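Saturday Sorters wanted at the Ridau toy library

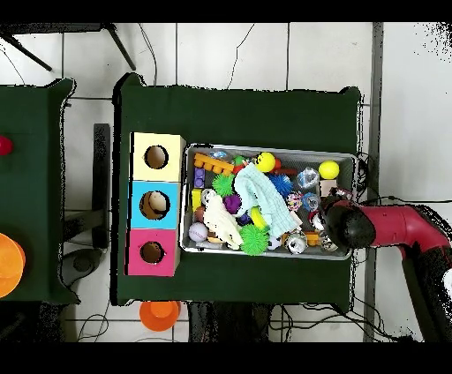
We're looking for families with young children, and for a couple of grown-up helpers, to join our sorting table this August. If your kid loves tipping everything out and putting it back somewhere else, please read on!

The Ridau toy library in Flestmont lends out play sets to home daycares and to parents who would like a change from what's on the living room floor. Our most borrowed set by far is the ball and block set. It has balls in all sorts of surfaces – spiky rubber, fuzzy tennis, jingly metal, stitched baseball – plus building bricks, bits of cloth, and colored boxes with a round hole in the top to drop things into. Kids go wild for it. We've had so many requests that we want to put together new versions for different ages, and we'd like children to help us decide what goes in.

What a session is like

Your child gets a tray of toys, a row of boxes and as much time as they want. There are no right answers. Some children go by color, some by size, and last spring we had a little boy who put everything he considered "a planet" in the blue box and refused all further questions. We write down what gets picked up first, what gets ignored and what ends up under the table. Afterward there's juice, and you can borrow a set to take home for free.

Who can come

Children ages 2 to 6, with a parent or another adult who stays for the whole session. Brothers and sisters are welcome. Babies too, but please keep them off the sorting mats, as a few of the toys are small. We speak English, Spanish and Korean between us, and we'd love to hear from families who speak something else at home. Tell us when you sign up if your child is bothered by jingling sounds or spiky textures and we'll make up a quieter tray.

Sessions run on Saturday mornings throughout August. You can come to one or to all of them.

Helpers

We also need 2 paid helpers for those mornings. You'd set up the tables, wipe down the toys between children, keep the notes, and chase a great many balls across the floor. Experience with small children is a must. Experience with toy libraries is not, and Adesuwa Igwe will show you how we do the cleaning and the note sheets. You'll need to be able to lift a full toy crate and be available for at least 3 of the Saturdays.

How to sign up

Families: call or stop by the front desk and ask for Ximena Garrido. She'll need your child's first name and age, and which mornings suit you.

Helpers: send a short letter to Dong-geon Bang at the library. A page is plenty. Tell us about the children you've worked with and what they liked to play. Please include the name of someone we can call.

Posted Tuesday, May 21, 2024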